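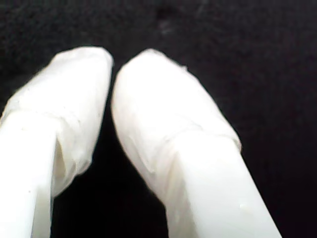

White wrapping, with creases where it overlaps.

Kindside Packing Room: Half-Year Progress Report
To: Ghazal Rezaei, Mirzaei Fund
From: Parvaneh Nikzad, Kindside
January 6, 2023

Dear Ghazal,

You asked in July for a report that was "shorter than the last one and with fewer adjectives." I have done my best on the first point.

What the money was for

The grant paid for trays, tape and shelf labels, plus the hours needed to sort out the small supplies in the packing room. We send out donated household kits, and until last summer the tape, blades, tags and spare pens lived in one deep drawer known as the Pit. A packer who wanted tape went into the Pit and came back some time later, sometimes with tape.

What has been done

The Pit has been emptied. The contents filled 14 shoeboxes, including one entirely of pens that don't write, and those have been thrown out over mild protest. Porkomer supplied the trays, all square and all black, with raised walls and dividers. We ordered 47 and received 39, and the rest are promised. They have been promised since the first delivery, so please read that sentence in the spirit in which Porkomer wrote it.

Each packing station now has a tray on the table, within reach of whoever is working there. The agreed layout puts tags and pens in the two small compartments on the left and rolls of tape in the tall compartment on the right. I had budgeted one meeting to settle this. It took three, and the minutes are available if you are ever short of something to read.

Wrapping itself is going better. We used to go through tape as if we were paid by the yard. The new house rule is one layer, with a short overlap, and a folded end so the next person can find it. Kits with breakable contents are exempt, and so, it seems, is anything packed after four o'clock. We have packed 200 kits under the new arrangement and had very few complaints about things arriving loose.

What has not gone to plan

The tape. Everyone agrees that it belongs in the tray, everyone can point to the compartment, and then they finish a box and put the roll down next to the tray, usually on the left. I do it too. The tabletops are dark gray, so a white roll is at least easy to spot, and I suspect this has removed whatever urgency there was. 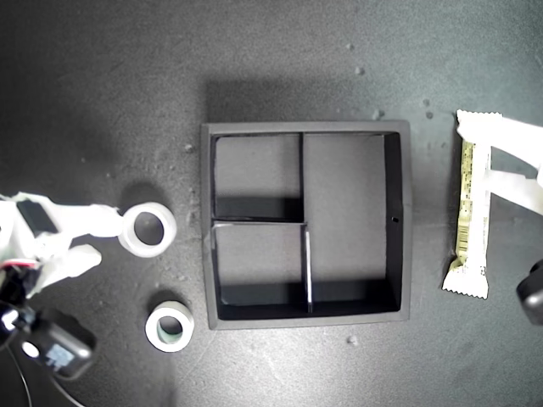
Two rolls of tape, a wide one and a smaller one, to the left of a three-compartment tray.

We have discussed whether to move the tape compartment to the left by turning every tray around. This would put the tags and pens on the right, where the pen people do not want them. A trial at two stations is under way and feelings are running higher than the subject deserves.

The tabletops also show every scuff and speck of dust. I chose the color, on the grounds that it would hide dirt. Please consider this my statement on the matter.

Spending

We are under budget on trays, thanks to the ones that haven't come, and over on tape, which we bought before the one-layer rule took hold. Labels were on target until we found that Prinon's came in a size slightly larger than the shelf edge. They have agreed to swap them and will cover the postage. The itemized sheet is attached to this report, with receipts in order of purchase.

Next six months

Chase the missing trays. Finish the left-right trial and accept the result without a fourth meeting. Fit the new labels. Do the same job on the string cupboard, which I have opened once and closed again. I would like to move the unspent tray money across to that, if Porkomer gives us a refund instead of a delivery, and would be grateful for a yes or no from you before we order anything.

You are welcome to visit. If you borrow the tape while you are here, the compartment is the tall one.

Parvaneh Nikzad
Kindside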